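We use cookies to remember that you have already closed this notice. Accept | Manage settings

The Carkari Bulletin - Notes from the collection table

Print this article | E-mail to a colleague

The packet gets a name by Lorne Chisholm

A learning system wants to see a thing done many times before it will have a go itself. In this respect it resembles my nephew and the dishwasher. So the Carkari project has spent most of December at a white table, picking up small plastic packets and putting them down again, one hand-held gripper per person, in the interest of science and of our partners at Lavoie, who would like a machine to do it for them one day.

The packet is a miserable thing to learn from. It's clear, it's floppy, and it catches the light. Frida Holst, who plans the sessions, chose it over my suggestion of a nice wooden block and has declined to reopen the matter.

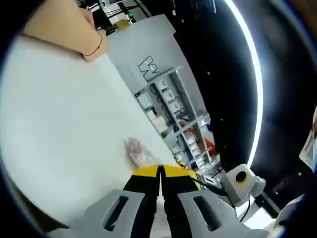
Yellow tips nearly closed, one packet near the table's edge.

Each attempt counts as one example. You start with the jaws away from the packet, come in, close, lift, move, let go. Ten examples make a set, and after every set you swap seats or stretch your wrist, according to temperament. The target for the packet is 229 sets, a number Frida arrived at by a method she calls planning. I've asked to see the working.

The awkward part is being ordinary. After an hour or so you develop a flourish. You start scooping. You find one corner of the packet that always gives you a good grip, and you go for it every time, and the system dutifully learns that packets are things with one good corner. The instructions now say to vary your approach, which is harder than it sounds when your arm has formed opinions. Fumbles stay in, too, provided you recover. We want the machine to know what a second try looks like, and on that front I'm told my contribution has been generous.
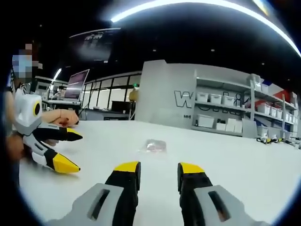

Iraklis Makris would like it recorded that speed is overrated. He went back through his early sets, found that he'd been snatching at everything, and now comes in at what he describes as the pace of a man parking someone else's car. His later examples are much easier to label, he says, and he'd be grateful if people stopped timing him.

Labeling, by the way, happens in the Eltby room from seven in the morning, and it's the quieter half of the job. Each example gets a start, a grasp, a release and an end. Arguments about where a grasp begins are to be settled before lunch - last month's is still going, and both parties have brought diagrams.

We've also had a few questions in the Tarnard inbox, most of them from people who are thinking of signing up and have sensibly decided to ask first.

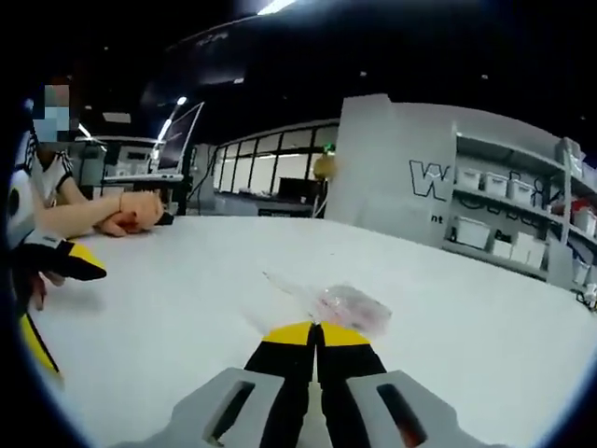 Do I need to know anything about robots to take a shift?

You need a working hand and some patience. Jaxon Sutherland will take you through a practice set of six tries, none of which are kept, and after that you're on the real thing.

Shifts for the next block are on the sign-up sheet. Long sleeves should be rolled up, and please put the gripper back on charge when you leave. Next on the list after packets is a sock, for which Frida has already turned down my alternative.

7 comments | 10 shares

Print this article | E-mail to a colleague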